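Murkby plastic stool, white – my review after one winter

Reviewed on Thursday, February 18, 2016

I bought this stool in September from the Cluditz shop in Preltadside. I paid 189 for 2 pieces, delivery included, and I wanted them for the kitchen and for the balcony.

The stool comes in parts: one seat and 4 legs. You turn the seat over on a table and push every leg into its corner until it stops. Put a cloth under it, the plastic takes scratches easily. On the first stool three legs went in without problem, but the last one I had to turn a little and push with all my weight. The paper instruction is very small and has only drawings. 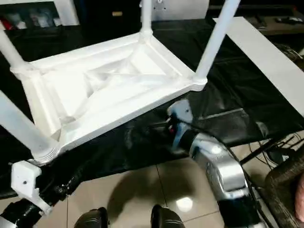

The underside is not solid, it has ribs, and for this reason the stool is light. I can carry both in one hand. The collars where the legs begin are thick and they give me trust. My old stool from Eren broke exactly in this place.

What I like less: dust and crumbs stay between the ribs, and you must wash there with a small brush. Also the seat is hard, after dinner I want a cushion. My package weighed roughly 900 grams less than it was written on the shop page, I don't know why.

On a flat floor it does not move. On the balcony, where the floor is older, one of them rocks a bit – I put a piece of felt under the leg.

I would buy it again for the kitchen, for the balcony maybe not. Four stars.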